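Tenulier hands cup filling to grippers at its Gornen site

26 January 2019

Tenulier, the catering supplier, has moved part of its portioning work at Gornen over to gripper tools, and the people who used to fill cups by hand have been given different jobs on the same shift.

The change began in December with one table. Staff there now work with a hand-held gripper, picking up small items and setting them down so that the movements can be recorded and later passed to a fixed arm. The software comes from Steluvlow, which has a two-year contract with the site.

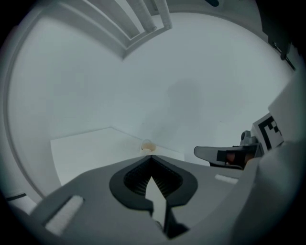

A hand-held gripper at a white tabletop, with a small translucent cup near the wall.

Siamak Hosseinzadeh, who runs the portioning room, said no one has been let go. "We had people doing the same wrist movement all day, and they were going home sore," he said. "Now they do an hour with the tool, then checking, then packing. The tool is heavier than it looks, so we keep it to an hour."

Each worker is asked for 100 recordings per shift. The first target was 200, but that was dropped after two weeks when staff complained that they were skipping breaks to reach it. Recordings made during training do not count toward the total.

Pay grades are still being discussed. Workers want the recording hour paid at the technician rate, and the company has offered a flat supplement. Talks resume next month.

A second table is planned for the Rezende building, where cups are still filled by hand.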